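23rd April

Plostum glaze, second round. The 400 g batch from Pallance arrived in a bag marked "satin," a word they apparently use for anything short of gravel. Sieved it twice anyway and mixed to the thickness we settled on in March, then dipped 10 tiles, three seconds each, counted out loud so I couldn't cheat.

Left them on the rack for 20 minutes before touching any. Two had pinholes already. The Brimstead clay does this when it's bisqued too fast, and I bisqued it too fast, so no mystery there. Rubbed the holes down with a fingertip and wrote P on the backs so I can be disappointed in the right ones later. 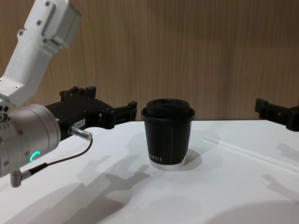
Color is still the main argument. The Mihăilă recipe promises "a soft pewter" and last month we got dishwater, twice. What I want is closer to the silver on the round wrist joint in the photo, with the pale, whiter silver of the link above it as the lightest I'd accept. Anything green goes in the bin, even a green as nice as that little curved light. I suspect the tin. The old jar has clumps in it and a label in three people's handwriting, all disagreeing.

Plan: five tiles on the middle shelf, five on the bottom, slow cool, lid stays shut. I opened early last time and learned what crazing sounds like — like someone eating cereal in the next room.

To do: new tin, fresh sieve, find the other half of the cone box. Kiln goes on tonight if the bottom element behaves.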